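Taller > Cuadernos > Septiembre > Motor auxiliar y preparación del salón

Septiembre, 7:40 de la mañana

Entrada larga, que ayer no escribí nada y se me acumula. Café hecho, compresor apagado, así que aprovecho antes de que llegue Adel.
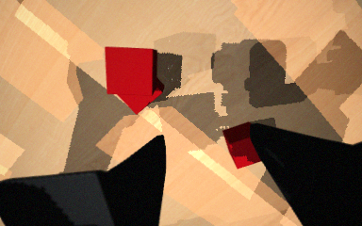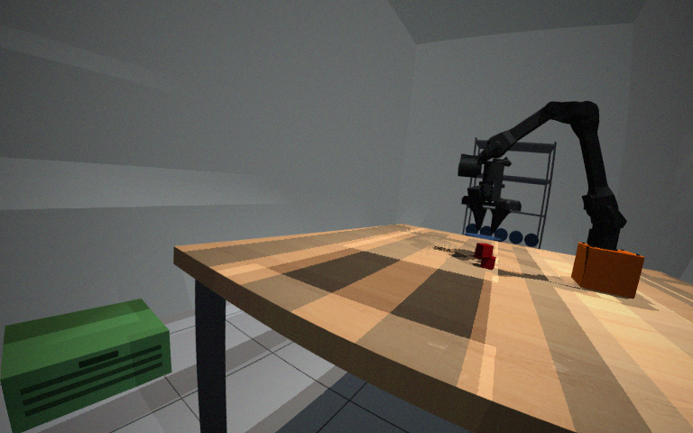 Cubos rojos sobre la mesa de madera, en las dos.

Motor del Flelcombe

El barco es de 1953 y el motor no, por suerte – pero la bancada sí, y vaya si se nota. Al soltar los tacos de popa me encontré los tornillos comidos y uno partido a ras. Lo saqué con extractor y mucha paciencia (y dos palabrotas). Los tacos nuevos son de Kenthorpe, más altos que los viejos, o sea que habrá que volver a alinear el eje con el barco ya a flote. ¡Que nadie apriete el acoplamiento en seco!

Horas en el contador: 2570. El aceite salió negro pero sin agua. El impulsor de la bomba tenía una pala rota y el trozo no aparece por ningún lado; Adel Salem dice que estará en el intercambiador y me temo que tiene razón. Mañana desmonto la tapa y miro.

Salón de Denderville

Nos han confirmado el puesto en el pantalán de exposición, lado de tierra, con toma de corriente. Queremos llevar el Flelcombe a flote y el molinete de Šťastný montado en un banco aparte, para que la gente lo haga girar con la mano – el año pasado todo el mundo preguntaba por eso y sólo teníamos folletos. El transporte nos lo cobran a 180 la hora, mínimo 2 horas, grúa aparte. Caro, pero el otro ni contestó.

Pendiente

- Tapa del intercambiador y junta nueva (pedir dos, siempre se rompe una)
- Segunda mano de barniz en la brazola, si baja la humedad
- Preguntar a Denderville a qué hora cierran la esclusa
- Defensas limpias, que las azules dan vergüenza

Adel: te he dejado la llave de 19 en el cajón de arriba, no en el tuyo.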